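4.2 Failures of the grasp width signal

During the September recordings we used two hand-held grippers of the same design, one for each hand of the operator. The task was to move small household goods between a table and a cardboard box. The goods were of mixed kind: cartons, foil snack packets, stuffed cloth items, and pouches. We chose them from what was already in the home, and we did not sort them by difficulty before the work started. The width of the opening between the fingers is measured inside the body of each tool and written to the log together with the camera stream. The policy later learns to command this width, so an error in it is copied directly into the behavior of the robot.

The fault was first noticed in training and not in collection. A policy trained on the first part of the data closed well on stiff objects, but on soft objects it stopped too early, and the robot lifted its arm with nothing between the fingers. We first believed that the policy had too few examples of soft goods. We therefore added more of them, and the failure became more frequent. Only then did we compare the logged width with the video, one episode after another. 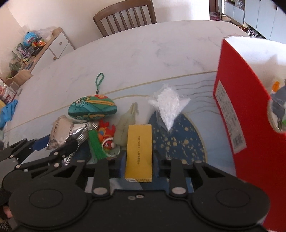
For a carton that stands upright between the pads, the comparison is simple. The side of the carton is flat, its width is known from a ruler, and the logged value should stay constant from the moment of contact until release. In the first hour of each session this was the case. Later in the session the value began to drift upward while the fingers were still closed on the object. At the end of the longest session the log reported an opening 9 mm larger than the true one. The drift was present in the left tool and in the right tool, but it was not equal in both, and this made it difficult to correct with one common offset.

We found two causes. The first is mechanical. The fingers are moved by a linkage with several pivots, and the sensor is placed at the base, far from the pads. Any play in the pivots appears at the fingertip but is not seen by the sensor. After 3,000 closing cycles on a test bench, the play at the fingertip was clearly larger than on a new tool, and in one tool a pivot screw had turned back by itself. The second cause is in the software. The driver, which we took from the Plattner library with small changes, sets its zero point when the tool is switched on. If the operator holds the trigger a little at this moment, the zero is wrong for the whole session. The driver gives no warning about this. The instructions we had written for the operators did not mention it either, and we consider this our own mistake.

Figure 7. Bimanual collection at the table, with one tool holding a foil packet and the second reaching into the box.
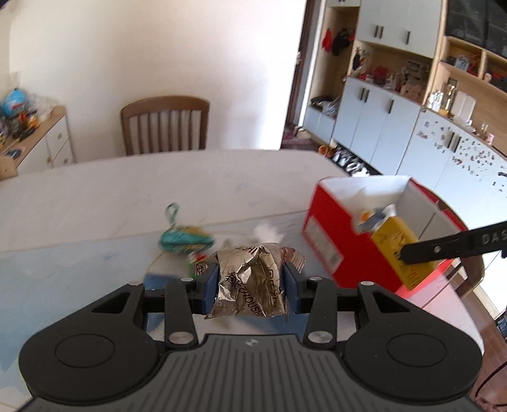

Foil packets are the worst case for this fault. A carton resists, and the operator feels clearly when the fingers have reached it. A crumpled packet gives way over a long distance, so that the correct final width is close to zero. If the log says 9 mm where the fingers are in truth almost shut, the policy learns that 9 mm is enough to hold a packet. On the robot it is not enough. The packet slides out, or it is never held at all. This explains why more data of soft goods made the result worse: each new episode came from late in a session, when the drift was already large.

The use of two tools adds a further problem. Some episodes contain a phase in which one hand keeps an object while the other works inside the box. The holding hand should be still in this phase, and its logged width should be flat. With the drift, the log shows a slow opening. In 4 of the evaluation runs the robot reproduced this slow opening and dropped the object on the table before the other arm had finished. No person was near the robot and nothing was broken, but we stopped the evaluation after the fourth run. An arm that releases its load without a command from the task is a safety matter, even when the load is only a packet of snacks.

4.3 Correction and remaining errors

We did not want to throw away the recorded data, so we tried to repair it. For each episode we searched for moments in which the fingers were fully closed on nothing, and we used them as a new zero. Such moments exist in most episodes, mainly at the beginning, when operators often close the fingers once to test them. Of the episodes we had marked as suspicious, 125 contained no such moment. These were removed from the set.

For new recordings we changed three things. The tool now refuses to start a session until the fingers have been closed completely and opened completely. The pivot screws are secured with thread glue and checked before each session. The zero is also measured again whenever the operator sets the tool back in its Inusora dock, which happens several times per hour in normal work.

After the repair, the early stopping on foil packets became rare but did not disappear. The remaining cases have a different look. The fingers close to the correct width, but they take the packet only at its torn or folded edge, and it turns during the lift. We do not believe that the width signal is responsible here. A sensor at the pads could perhaps help, and a version of the tool with such a sensor is being prepared with Curham, but it was not ready for this study.

The repair also has one limit that should be stated. It assumes that the play in the linkage is constant inside one episode. For short episodes this is acceptable. For the longest ones we saw small steps in the corrected signal at the moment of regrasping, and we left them as they are.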